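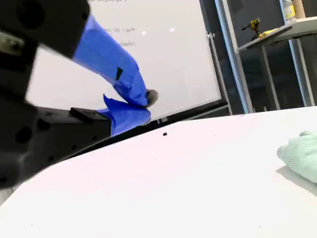
Blue tape, close to hand.

When I agreed to write a monthly piece for the Pemden Learning Circle, I assumed that the principal difficulty would be finding subjects. The greater difficulty has been keeping the appointment. I missed the deadline in February, and the notes I made for that piece now form most of this one.

The subject was to have been unfinished work. Many adults who return to study hold a private list of things begun and set aside: a language course, a certificate, a book read as far as the second chapter. In my own case the list included a bookkeeping qualification started while I was living in Londato and left with two units outstanding. I carried the folder through 3 changes of address without opening it.

Those who find themselves in a similar position may wish to begin by reading the list in full. Some items will no longer matter and may be struck out. I removed an evening class in calligraphy, with some regret, and a correspondence course whose provider had closed. The bookkeeping remained.

I then set a fixed period for study, from seven until eight in the evening, at the same desk and with the telephone in another room. Progress was slow. The second unit contained 400 pages of reading, and I had forgotten much of what came before it. On several evenings I completed a single page of exercises. I recorded these evenings in the same way as the better ones, by date and page number only.

It is my view that confidence is often asked for too early. Learners are told to believe in the result before they have done any of the work, and many conclude that they are unsuited to it. I had very little confidence when I reopened the folder, and I submitted the first unit regardless. The second is due before the summer break.

Members who attend the Jiltura reading room are reminded that the quiet tables may be reserved for two hours at a time. Requests should be left at the front desk. Next month's piece will concern the keeping of notes.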